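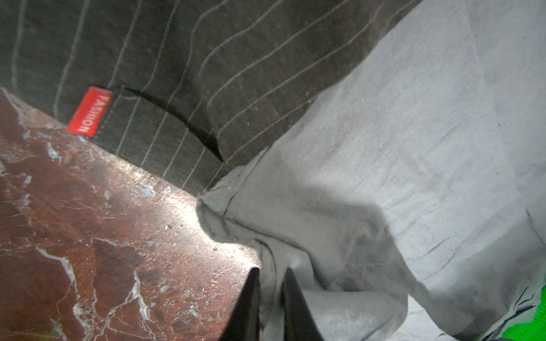

Why do trouser creases fall out in damp weather when the cloth was pressed hard and dry in the first place?

Wool takes up water vapour from the air, and as it does the bonds that hold the crease let go. A press sets the fibre in its bent shape only for as long as its moisture content stays near where it was when it cooled. Bring the humidity up and the fibre goes back toward the shape it was woven in.

I wrote that out for Despina this morning because she asked it at the counter and I gave a poor answer. She wanted to know why one pair holds for a month and another goes slack on the first wet afternoon. Part of it is the cloth, part of it is how long we leave the pair on the board before it is moved. I have been guilty of the second for years. Hang it while it is still warm and the weight of the leg pulls on a crease that has not finished setting.

September is bad for this. The back room was damp again at 7 am and the window had fogged along the bottom edge. I opened it, which made no difference, and closed it when the rain started.

Ran the trial I had been putting off. Cut 14 strips from the one length of grey suiting, all with the warp running the long way, and put a crease across the middle of each. Half were steamed, pressed and moved straight off the board. The other half had the same steam and the same pressure, then vacuum until the board was cool to the back of the hand, then left flat. I would prefer a thermometer to the back of the hand. Yuto has one he uses for candle wax and says I can borrow it.

All the strips went into the plastic tub with a wet towel under a rack, lid on, for about 40 minutes. Then I laid them out on the cutting table and looked at how far each had opened. The ones moved early were nearly flat. The cooled ones had opened too, but less, and the line could still be found with a fingernail. Two of the cooled strips were as bad as the others. Those two came off the board last, when the boiler pressure had dropped, so I suspect they had wet steam and never dried properly under the vacuum. I will repeat them before I say anything to Clotilde, who will want to change the whole pressing order on the strength of one afternoon.

Weighed the strips before and after the tub on the postal scale. The scale is too coarse for single strips and the reading moves if the door is opened. Weighed as a bundle there was a gain, but I don't trust the last digit and have not written it in the trial book.

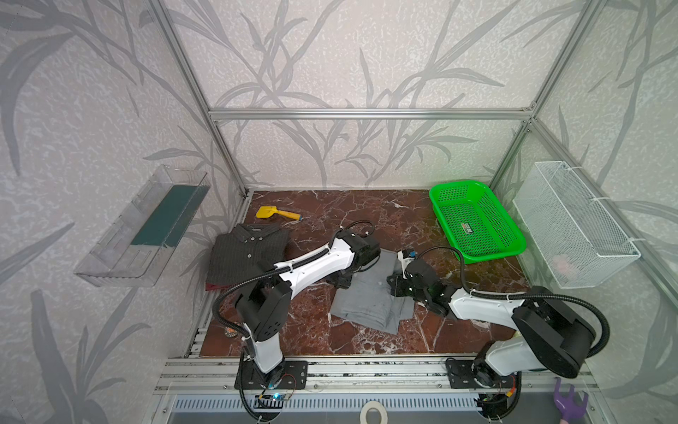
The other matter is the hem allowance. Steam does two separate things to a leg and we tend to lump them together. There is the relaxing of strain left in the cloth from finishing, which is permanent and happens mostly the first time. Then there is the swelling and drying, which comes and goes with the weather. If a leg is marked before the first proper steaming, the first kind of shortening is taken out of the finished length and the customer gets it back as a complaint. Order 656 was exactly this. I marked it cold, sewed it, pressed it, and it came up short at the back of the heel. There was enough turned up to let it down, but the old line showed, and it took vinegar and a cloth to shift it.

So the order from now on is steam, rest flat, mark, cut. Tetsuya says that at Kinoshita they steamed every length on arrival and left it overnight folded loosely, never rolled. He did not remember why it was never rolled. My guess is that a roll keeps tension in the outer layers and they shrink less than the core. I could test that with an offcut if I had one long enough.

Boiler notes. Drained it at noon, brown for the first jug and then clear. The return valve is sticking, and needs a tap with the handle of the screwdriver before it seats. Brillia have the gasket but want it ordered in a set, and I only need the small one. Left a message. Topped up with the filtered water and it held pressure through the afternoon apart from the dip at the end, so the dip may be the valve and may be me running the iron and the board together.

Yae brought back the navy skirt. The pleats are even at the waistband and wander near the hem — same cause, I think, as she had no room to leave it flat and folded it over the chair. Showed her how to tack the pleats with silk before steaming and take the thread out once everything is cold. She had been using cotton, and it left small dents.

To do: two strips again at full pressure, thermometer from Yuto, ring Brillia about the gasket, more silk thread, white.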